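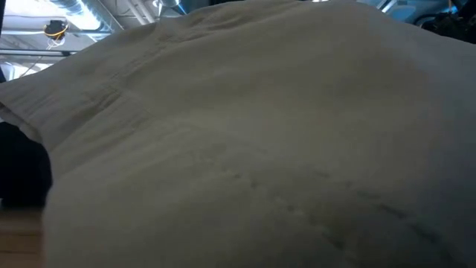
Cloth across most of the view, with ceiling ductwork behind.

Written rules for a two-arm laundry table: what should a small site adopt?

Posted by Akinyi Muli, 21 Jul 2022
Vustora community help, Automation and Safe Working

I have been asked to prepare a short set of working rules for a bench on which two robot arms handle clothing. The arms are mounted at opposite sides of one table and share the middle of it. Fixed cameras record the work. Our present instructions run to 26 lines, were written for a different machine, and say nothing about fabric.

I should be grateful for advice on the following points. First, whether a person may reach over the table to rearrange garments while the arms are powered but not moving. Secondly, how garments that hang over the table edge ought to be treated. Thirdly, whether a recording should be kept when cloth blocks most of one camera view but the other views remain clear. My colleagues at the Bredgate site delete such recordings at once, and our own team keeps everything. Neither practice is written down, and I should like the two sites to follow the same rule by November.

We have a risk assessment for the arms themselves, supplied when they were installed. It does not mention the laundry, the bin or the cameras.

Vindard

No reaching over while powered. Put it on a sign. We had 36 pages of guidance at my last place and that was the only line people remembered.

As for deleting footage, ask whoever uses it.

Salazar

The previous reply is sound on the first point but leaves the others open. I have drafted rules of this kind for two sites and offer the following, subject to your own risk assessment, which should be extended to cover the task as well as the machine.

Access to the table

An arm that is powered and still should be treated as an arm that may move. The operator should bring both arms to a safe stop, confirm the stop at the controls, and only then permit a hand above the table. One named person should hold the authority to restart. Where two people are present, the restart should be spoken aloud and acknowledged.

The rule must apply to both arms even when only one is in use. It is common to see one gripper pressed into the clothing while the other stands open above bare wood, and staff are inclined to regard the second as out of service. Your wording should exclude that reading — "both arms stopped" is preferable to "the arm stopped".

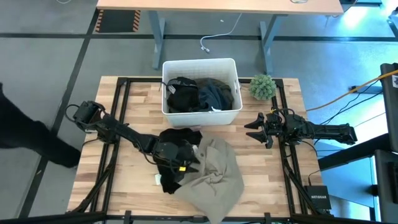

Garments and table edges

Cloth that hangs past the edge can catch on a rail or be pulled by a passing sleeve. I would not prohibit overhang altogether, as large items will not always fit. I would require that it be checked at the start of each run, that no garment touch the floor, and that no cable lie underneath it. Cables near either arm should be secured clear of the path of travel and inspected at the same time.

The bin should have a fixed position, recorded in the instructions. If it is moved, the run should be stopped and the position restored before work continues.

Blocked camera views

Neither automatic deletion nor silent retention is good practice. A recording in which one view is obstructed may still be of use if the others are clear, but the obstruction must be declared. I suggest a log entry giving the run, the camera affected and the reason if it is known. The decision to withdraw a recording should rest with the person responsible for the records and should not be made at the bench.

Set a limit as well. Our rule is that 3 obstructed runs in any 1000 prompt a review of camera placement and of how people approach the table. Your figure may differ, but it should be written down.

Clothing worn by staff belongs in the same section. Loose sleeves should be fastened before anyone approaches the table.

Akinyi Muli

Thank you both. I shall adopt the "both arms stopped" wording and send the section on camera views to Bredgate for comment. May I ask whether the log should be kept on paper at the table or with the recordings?

Salazar

With the recordings. A paper sheet at the table is acceptable during the shift, provided that it is copied across before the shift ends and the copy is initialled.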